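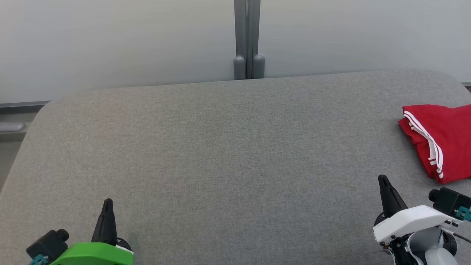
October was the month the kit library finally started to feel like a library. We got the padded folding tables in at Fendau, and they have made more difference than anything else we spent your grant on so far. Donated sportswear used to be sorted on the floor mats, and people's knees complained. Now it gets opened out, checked and folded at a proper height, on a soft gray surface that doesn't snag. A bright red piece like the one folded at the right side of the table stands out on that gray fabric, and loose threads or pulled seams on dark items are easier to find too.

Where we are

We took in 600 pieces by the end of the month and 332 of them are folded, labeled and ready to lend. The rest are waiting for a wash, a repair or a partner (we have a lot of single socks!). The Weltesach clubs sent the most, mainly tops and shorts, and the school in Drilladell followed with a very welcome load of winter training gear. 19 families have signed up to borrow so far, which is ahead of where we hoped to be before the indoor season starts.

Folding and checking

Levente Orbán rewrote the folding sheet after the first two weeks and it is so much better. Jackets and long-sleeved tops now go into a loose rectangle, size label up, zipper closed. We had been folding them tight to save shelf space, but then every borrower shook them out to look at the size and we had to start over.

Shorts are the slow part. They come to us bunched up, often with the lining pulled through a leg or something else tangled in with them, and it can be hard to tell one garment from two until you get hold of the waistband. So the waistband is now the first thing we look for - find it, lay it straight, then work down to the hems. Elastic gets a stretch test at the same time. What looks like a red pair with a white, red-striped waistband is a good example of what's in the pile: easy to spot the band, less easy to say what all the white underneath belongs to.

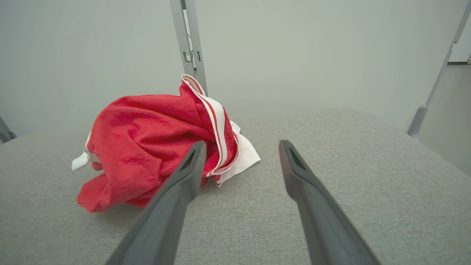
Money and supplies

We are inside the budget for tables and labels. Laundry is running higher than planned, as the winter gear needs longer cycles, and we would like to move a little over from the printing line to cover it. Dobos has offered us 5 more shelving units at cost and we would love to say yes before the offer closes.

Next month

Saturday lending hours begin, mornings only at first. We still need a better system for returns, and the repair box is full - a second sewing evening should take care of most of it. Kids' sizes are our biggest gap, so the next call for donations will ask for those.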